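How I Keep Track of Album Streaming Numbers

I follow four artists closely enough to care about their first-month numbers, and for the past two years I have kept those numbers in a spreadsheet. A few readers wrote in after the last post to ask where the columns come from and why my totals never match the ones that get passed around on release day. Most of the difference comes down to counting rules, so I will go through mine.

The main sheet has one row per album per day. The columns are date, album, track count, pure sales (if I can find them), track sales, audio streams, video streams, and a computed total in album units. I enter the raw values and let the sheet do the division. Ten track sales make one unit. Streams are converted at two rates, one for paid plans and one for free plans, and the split between them is the weakest part of the whole thing. Few sources publish it. When I don't have it, I apply the split from the artist's previous album and color the cell yellow.

The Trostholm album from October is a good test. It has 14 tracks, three of which came out as singles well before the album did. On the first Sunday the fan accounts had it far ahead of my total. The gap was almost entirely pre-release streams. The lead single had been out since spring, and if all of its plays are credited to the album on day one, the album looks huge before anyone has heard track four.

I keep two totals for this reason. Total A counts everything ever streamed from any track on the album. Total B starts at zero on release day. Award thresholds are generally closer in spirit to A, weekly charts are closer to B, and a lot of arguments online are between one person using A and another using B. For Trostholm, B was 94 thousand units at the end of the second week. A was more than double that.

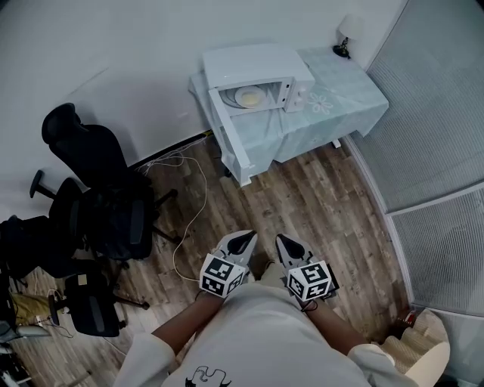 Both hands full, white sleeves.

Deluxe editions make it worse. Surano put out a standard edition with 12 tracks, then a deluxe with seven more nine days later. The services merged the play counts for the shared songs, which is correct, but one of them also gave two songs new track IDs and restarted their counters. My sheet showed a drop in cumulative streams, which is impossible. I now log track IDs in a separate tab and check every one of them when an edition changes. If an ID is new and the audio length matches an old track to the second, I add the old count by hand and leave a note in the cell.

Pasaribu is the opposite case. Short catalog, no deluxe, no remixes, one guest verse on someone else's single. The guest verse goes nowhere near the album total, even though his profile page lists it at the top with the highest play count he has. I mention it because I got this wrong for most of a year and had to go back and fix roughly 200 rows.

Some smaller rules:

Plays are logged at 9 p.m. my time, every day. If I miss a day I leave the row blank and don't average across it.

Rounded figures from posts ("700 million and counting") go in the notes column only. They never go in the math.

Video streams count only from the official channel.

Tracks outside the top 50 of a daily chart get their numbers from the artist page, which updates later. Those cells can be a day behind.

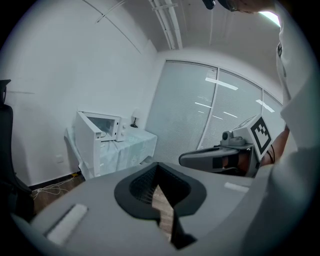 Two grippers, wood floor.

I still have no good method for Kustance. The new record came out as one continuous 38-minute track on one service and as nine separate tracks on the others. A single long track earns one stream per play, while the split version can earn nine for the same listening time. I have them in separate rows with no combined total. If anyone has seen how the chart compilers treat a release like that, the comments are open.

The next change to the sheet will be a column for physical bundles. I have been putting those under pure sales, and the Surano vinyl shipments showed up there all at once in week six, long after the orders were placed. Until that column exists, read my week six number for Surano as too high and weeks one through five as too low.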